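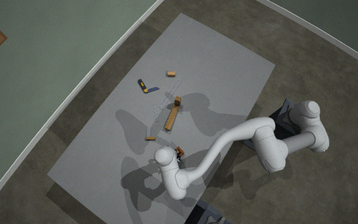

Rapport de projet – Manger ensemble, prier à côté : les repas partagés entre paroisses et mosquées de quartier
22 octobre 2018

Au départ, je voulais travailler sur les grands textes du dialogue interreligieux. J'avais même commencé un plan très sérieux, avec déclarations officielles et notes de bas de page partout. Et puis en juillet je suis allée à un repas de quartier à Grakard, organisé par la paroisse et l'association musulmane d'à côté, et j'ai changé de sujet le soir même !

Ma question est devenue assez simple : est-ce qu'on parle de religion quand on mange ensemble entre croyants différents ? Je pensais que oui, forcément. Eh bien, pas tellement. On parle des enfants, du parking, de la recette de la soupe, du prix des loyers. La foi arrive souvent par la bande, au moment du bénédicité par exemple, ou quand quelqu'un demande pourquoi son voisin ne prend pas de tel plat.

Pour l'enquête, j'ai fait 10 entretiens (sept avec des chrétiens, les autres avec des musulmans, et je sais que ce n'est pas équilibré, on me l'a déjà dit au point d'étape). Les gens étaient presque tous des habitués. J'ai aussi lu le bulletin du réseau Groltance, tiré à 1 000 exemplaires, qui annonce les repas et publie parfois de petits témoignages. C'est une source un peu inégale – certains numéros ne contiennent que des horaires – mais j'y ai trouvé des choses très belles sur le fait d'être reçu chez l'autre.

Ce qui m'a le plus frappée, c'est la question de qui reçoit. À Grakard, la salle appartient à la paroisse, donc les musulmans sont toujours un peu invités, même quand ils ont fait toute la cuisine. Une dame me l'a dit très gentiment : « On est bien accueillis, mais j'aimerais aussi vous accueillir. » J'ai repensé à Abraham à Mamré, que plusieurs personnes m'ont cité des deux côtés, et où l'on oublie vite que l'hôte est lui-même un nomade sous sa tente.

Au foyer Acuña, ils alternent les lieux à chaque rencontre. Ça complique tout (les clés, les casseroles, la vaisselle qui disparaît), mais les conversations m'ont semblé plus libres. Je reste prudente, je n'y suis allée que deux fois.

Côté difficultés, j'ai mal géré mes transcriptions et j'ai dû réécouter des heures d'enregistrement avec des bruits de fourchettes. Je n'ai pas pu non plus rencontrer ceux qui refusent de venir à ces repas, et ils me manquent vraiment dans l'analyse. Si je continue l'an prochain, je commencerai par eux, et j'irai voir le groupe de Forus, qui a arrêté ses repas et se retrouve maintenant pour lire des psaumes et des sourates à voix haute.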